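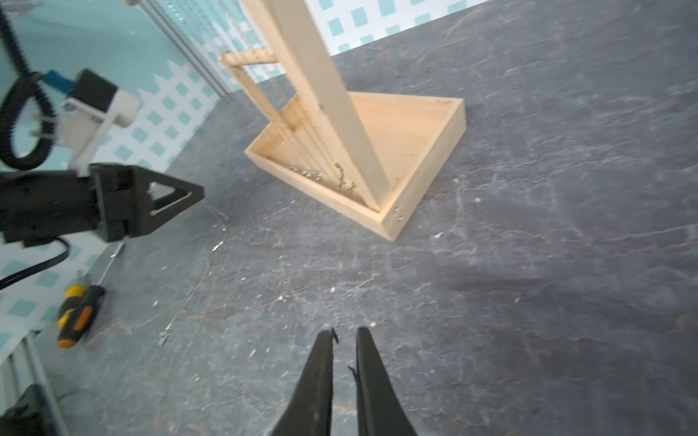
Teleop demos: chains bunching when hung on a display stand

Print this page | E-mail this page

Posted by Cempaka Wuisan

I'm recording demonstrations on a two-arm leader-follower setup, one wrist camera per arm. The task is hanging fine silver chains on the hooks of a small pine jewellery stand. The first batch was 16 episodes and I have thrown out most of it. The chains end up pooled in the tray at the base, and once several are lying together I can't separate one from the bunch with the jaws. A single chain lying on its own on the tabletop is manageable.

Two things I would like advice on. First, should the second arm hold the stand or stay clear of it? Second, is it worth keeping episodes where I fumble the grasp and recover, or does that teach the policy to fumble? Control rate is fine and there is no noticeable lag. The jaws are long and tapered, and the padding on my right-hand pair is getting ragged.

Posted by Kastlow

Fix the jaws first. A torn flap near the tip will catch a fine chain on release, and the operator compensates with a small shake without noticing. That shake then goes into the data. Strip both fingers, re-cover them and re-zero the gripper, as the closed position will have changed.

On the second arm: use it to steady the base if the stand shifts when a hook is touched. Grip the rim of the tray at the same spot each time and keep the jaws below the hooks, otherwise you block your own wrist view. If the stand doesn't shift, park the arm in a fixed pose and leave it there. An arm that wanders between episodes is noise.

On recoveries: keep them if the recovery is clean and ends in a hung chain. Drop any episode where you paused for more than a couple of seconds to think. I trim idle time from the start and end as well.

For the pooling, reset with one chain on the table and none in the tray. Add a second only when the first works reliably. Lift from near one end, let it hang straight, then approach the hook from above.

Posted by Modidico

You need more data. We did 1000 episodes for something simpler than this.

Posted by Mangundap

Agree with Kastlow about the reset. I would add that a dark tabletop is good for contrast with silver, but crumbs and pale scratches show up as bright specks at low resolution. Wipe it down before each session. Also put the screwdriver away – unless it's going to be there at test time, you don't want it in half the episodes and missing from the rest.

Print this page | E-mail this page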